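**Kirsty Wragg** · thread

Writing up the fault that ate most of my December. Short version: our simulated arm kept letting go of things in the air and reporting the job as done. Long version follows, in pieces.

---

**2/** Background. I look after the test suite for a pick-and-place controller called Dastau. Every change to it has to get through simulation before it goes on a real arm. The simulator is Prastine. The task list is groceries, mostly: pick up the named thing, put it in the basket.

---

**3/** On a Friday one of the nightly runs finished with a 100% pass rate. We had never had one of those. The best before that was in the low nineties. I was pleased for as long as it took to get a coffee.

---

**4/** Then I opened the logs. A normal pick and place takes this controller 12 seconds of simulated time. A block of the passing runs had finished in 5. You can't reach, close, lift, travel and release in that time with the speed limits we have set.

---

**5/** So I replayed one. The arm came down over the banana, closed, lifted it a little way, opened, and stopped. The banana dropped back on the table. The log said SUCCESS, object in container.

---

**6/** I replayed a few more. Same pattern with the peach and with the cans. Some were worse: the object was released from higher up, rolled, and left the table. Also SUCCESS.

---

**7/** My first guess was the success checker. It asks whether the object's center is inside a box drawn around the basket. If the box were too big, something dropped nearby would count. I spent a whole morning on that and the box was fine.

---

**8/** Second guess was friction. We had changed the fingertip material settings the week before, and a slippery grip would explain the drops. It wouldn't explain the passes. I put the old values back anyway. No change, so I restored the new ones.

---

**9/** What I should have done first was look at where the controller thought the basket was. I got there after lunch. The layout for these tests has the basket at the near end of the table with fruit and cans spread out behind it and beside it. 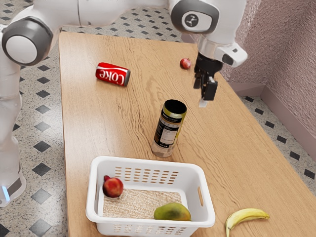

**10/** Why did the checker and the controller agree with each other if they were both wrong?

They were reading the same basket position, and that position was stale. When a scene resets, the basket gets a new pose. The physics had the new one. The shared state that both programs read from still had the pose from a previous episode.

---

**11/** So the controller carried the object to where a basket used to be, opened the gripper, and the checker looked at the same patch of air and said yes, it's in there. For one frame it was. Then it fell.

---

**12/** The 5-second runs were the ones where the old basket position happened to be close to the object. Hardly any travel. Lift, open, done.

---

**13/** The stale pose came from a cache. Crabtree, our scene loader, started keeping object poses between episodes to save load time. It was supposed to throw them out on reset. It threw them out for anything marked as graspable. The basket is marked as a container, so it was skipped.

---

**14/** One missing category in one list. The change had been reviewed by two people, and I was one of them. I read that list and saw fruit, cans, boxes and bottles, and it looked complete to me.

---

**15/** The damage: 3,916 episodes had been recorded with the bad cache in place. Every one carried a success or failure label I couldn't trust. Some were correct by luck, when the basket hadn't moved much between resets.

---

**16/** We didn't try to repair the labels. I pulled the whole lot from the results table, marked the folder as bad, and reran from scratch. The rerun took the cluster all weekend.

---

**17/** The new pass rate was lower than before the "perfect" night, by a couple of points. Some of that is a real regression from the friction change. We would have shipped that to hardware believing it was an improvement.

---

**18/** That is the part I'd call a safety matter. On a real arm this controller opens its gripper at a height it believes is just above a basket floor. With a wrong basket position it lets go wherever it is. With fruit that's a bruise. The Mindora cell, which gets this controller next, handles glass jars and has a person loading the other side.

---

**19/** What we changed, for anyone running a similar setup:

- The checker reads poses straight from physics. It no longer shares any state with the controller.
- An object must be at rest for 50 steps before its position counts.
- Reset clears everything. There's no list of types to clear.

---

**20/** Also:

- A run that finishes faster than the arm can physically move is marked invalid and kept out of the pass rate.
- If a nightly result jumps by more than a few points in either direction, it goes to a human before it's published to the dashboard.

---

**21/** The load-time saving from the cache is gone. Nightly runs are slower again and I have had complaints. I've asked for a proper fix in Crabtree and it's on the list for after the break.

---

**22/** A few people asked whether the vision side should have caught it. In this suite the controller doesn't use the cameras to find the basket, it takes the pose from the simulator. We do have a vision suite. It runs weekly and it wasn't due until Monday, when it did fail, loudly, on nearly every task.

---

**23/** That failure got filed as a camera calibration problem by someone who hadn't heard about the cache yet. I've closed that ticket and linked it to this one. If you were assigned to it, you can stop recalibrating.

---

**24/** Still open: the friction regression. The cans are the main trouble, mostly the ones lying on their side. The fingers close, the can turns, and it slips out during the lift. I have replays of that and I believe them this time. Separate thread when I have numbers.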